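Writing your own obituary – how long is too long?
Tuden Community Forum > Family & Remembrance 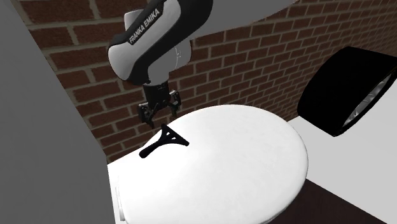 Replies (7)

bellringer_retd
Wednesday
I am in good health and have decided to write my own obituary before my children get to it. First draft is 772 words and I haven't reached high school. The Bullmont paper charges by the line past 276 words. What do people cut?

plumcake20
High school.

oxbow_annie
Leave out the jobs. When we did my aunt's we listed every position she held at the Chala cannery and it read like she was applying for another one. The part people mentioned at the lunch was her feud with the church organ.

gravelroad
Disagree with Annie. My dad put in 20 years on the Flikbridge ferry and he'd have haunted us if we skipped it. Jobs stay. Cut the adjectives. Everyone who dies in this county was "beloved" and I've met some of them.

bellringer_retd
I had "beloved" in there 3 times. One of them was about the dog.

oxbow_annie
Keep the dog.

gravelroad
Fine, keep the dog. But check how the paper spells your grandkids before it runs. They left one of ours out and she still brings it up at Thanksgiving.

plumcake20
You can run a short notice in print and put the long one on the funeral home's page, which takes up to four photos. Ours let us fix typos afterward too – the paper wanted a second fee.

bellringer_retd
Down to 276 exactly. I was born, I married, I rang bells, and there was a dog. My wife has read it and would like to be mentioned by name.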